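Which edition of The Salinas Letters has the missing chapter?

Asked by Nia Sayce

Trying to sort this before my book group meets in September. My copy of The Salinas Letters (Drammont paperback, used) goes from chapter 14 right to 16. No torn pages, page numbers run straight through. A friend has the Brondska hardcover and says there's a 15, the one where the sister finaly writes back. Is mine a misprint or did they cut it? Also the listing shows one rating for all editions, 3,959 ratings lumped together, so can't tell if other people read the short one. Don't want to buy it twice if I can help it.

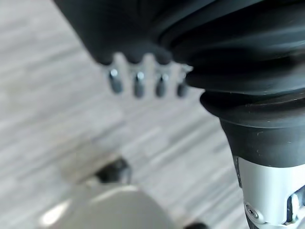
Pins, close up

Should add, no ISBN on the back, just a sticker I can't peel. Library copy is out, three holds ahead of me.

Answers

paperbackmoth
Not a misprint. Drammont cut it. Check the copyright page, small type near the bottom, should say "abridged by arrangement" or close to that. Mine does. They left the chapter numbers alone for some reason, so everybody thinks pages fell out. The missing part is short, 3 letters and the bit at the train station. You can follow the ending without it but the sister comes off a lot colder. If your group is talking about her at all, read it first.

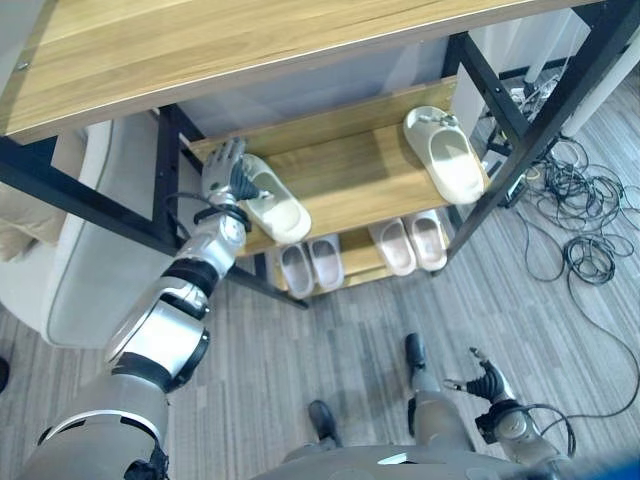

Page last changed: September, 8:15 pm

Easiest fix is borrow your friend's for an evening. Starts on page 76 of the Baminham book club edition, no idea on the hardcover, they're set differently. Baminham is complete btw and usually cheaper.

tobyreads_slow
i liked it without the chapter. didnt know there was one. gave it four stars, might be five now??

Nia Sayce
Found the line on the copyright page, thank you. Tiny. Borrowing the hardcover this weekend. Still think the editions should be rated seperately, wrote to the site, no answer yet.

quillandcrumb
They won't split them. Ratings get combined by title. What you can do: open the list of editions, pick yours, put "abridged" in the first line of your review. Then at least people see it. I did that for the audio version, which is also cut, different chapter tho.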